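**FOR IMMEDIATE RELEASE**

# Benorik rolls out Nimri, and I get to tell you how it went on our own packing floor first

Hi, I'm the person who runs day-to-day operations at Benorik, and I asked if I could write this release myself. The last few we put out sounded like they came from a bank! So you're getting me instead, and I'll try to keep it to the stuff people have been asking about.

The short version: starting in September, Nimri is open to any small shop that packs and ships parts by hand. Nimri is our setup for kitting work, where a robot arm picks small parts into a divided tray and a person checks the tray and closes up the order. We've been running it in our own building since spring, next to the same people who used to do every bit of that picking themselves (and who had plenty to say about it, more on that in a minute).

We ship small repair kits. Springs, clips, washers, little rubber feet, all of it. In a normal month that's around 3979 kits, and before Nimri every one of them meant somebody standing at a bench with a paper list, reaching into bins. I did that job for years and my shoulders still remember it.

Now we have 3 Nimri stations. The arm does the reaching. The person at the station loads the parts, teaches the arm new kits from a laptop, looks over each finished tray and fixes what needs fixing. Teaching a new kit used to be something we had to call Jovix for (they write the software side, and they are very patient people), but we bugged them until they made a version you can run from a desk with no coding at all. You pick the parts, you pick the slots, you run it slowly once, and then you save it.

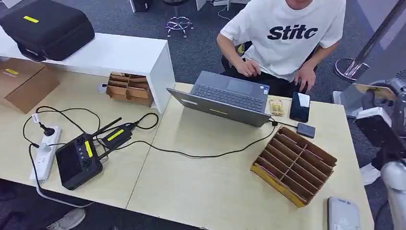

*Setting up at the desk, with a divided cardboard organizer and the arm within reach.*

I want to talk about the jobs part, because it's the first thing my own crew asked and I'd expect yours to ask it too. We told everyone before the first arm came in the door that there would be no layoffs tied to it, and we put that in writing. Everyone who was picking in spring is still here. What changed is how the day goes. People sit down a lot more! Each person gets time on setup, time on checking and time on the shipping side, and they trade off when they feel like it instead of waiting for me to make a schedule. Pay went up a step for anyone who finished the setup training, and so far that's everyone who wanted to take it.

It hasn't all been smooth. The first few weeks were slow, slower than doing it by hand, and there was some grumbling at lunch that I fully deserved. The arm was bad at thin washers (still is, a bit, they stick together). We also found out that folks hated having to walk over to a wall screen every time they wanted to change something, so we moved the controls onto a laptop and that one change did more for the mood than anything else we tried. We also keep a hand-picking bench going for rush orders and oddball kits, and we plan to leave it right where it is.

On the numbers side, our best station did 916 kits in one week last month, with the same person on it all week by choice. I was hoping for 600 when we started, so I bought donuts.

Plultis, our shipping partner, is joining us for the wider rollout. They'll handle delivery of the stations and the first day of hookup, and they've agreed to haul away the old bins if you want them gone. Jovix will keep doing the software updates and will answer the help line along with our own people, some of whom have asked to do a phone shift now and then (they know the thing better than I do at this point).

If your shop is thinking about it, come and see it running first. We're doing open visits at our building through September, mornings from 9 a.m. until lunch. Bring the people who would be using it, please, and not just the person signing for it. My crew will be at the stations and they're happy to answer whatever you ask, including what bugs them. You're welcome to bring a handful of your own parts too, and we'll try teaching the arm a kit while you're here.

**About Benorik**

Benorik packs and ships small-parts repair kits and makes the Nimri kitting station, with software by Jovix. To set up a visit or ask for photos, contact the Benorik front office and mention Nimri. Somebody will call you back, and there's a decent chance it'll be me.

###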